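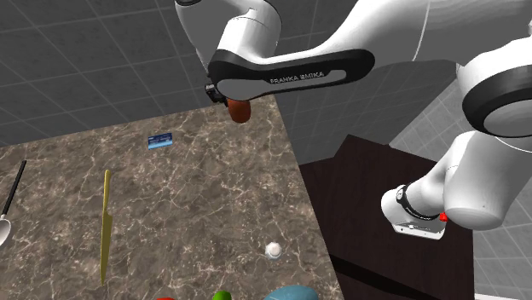

Review: the kitchen simulator at the Gedeo open day, Tustholm

December 3, 2024

I went to the Gedeo open day in Tustholm because I wanted to try their simulator before our workshop pays for it. The program is called Bruscombe. It lets you plan and test the movements of a robot arm in a virtual kitchen, so that you do not break anything real while you are learning. I teach evening courses in basic automation and I am not a programmer, so please read my opinion with this in mind.

The demonstration took two hours and there were 7 of us at the screens. We all worked with the same kitchen: a marble worktop with a spoon, a yellow knife and other small things on it, a dark table beside it, and a white Franka Emika arm which reaches over both. You choose an object, you choose a target, and then you correct the path by hand until you are satisfied.

What I liked

The picture is very good for this price. The veins in the marble and the soft light on the arm's white covers look pleasant, and my students will be more patient with a program which is nice to look at. It is also easy to judge how far the hand is from the table, and this was my main worry before I came.

The undo button goes back 100 steps. I used many of them.

What I liked less

The menus are too deep. To change the speed of one joint I had to open four windows, and the last one covered the arm completely — so I could not see what I was changing. The person leading the demonstration knew a keyboard shortcut for it, but it is not in the printed guide.

The camera is also difficult at first. When the arm makes a high arch over the worktop, its large joint easily comes in front of the corner you want to look at. I learned to turn the view before each movement, but a beginner will lose time with it.

I compared it in my head with the Uchida package, which we have rented since May. Uchida has poorer graphics and a much better manual. For planning simple movements I find them equal.

Price and decision

One licence costs 469 euros for a year, with updates included. Schools can ask for a reduction, but I have not received the answer to my letter yet. With a better guide I would give it five stars. Today it gets four from me, and I will order one licence for the spring course and keep Uchida for the beginners.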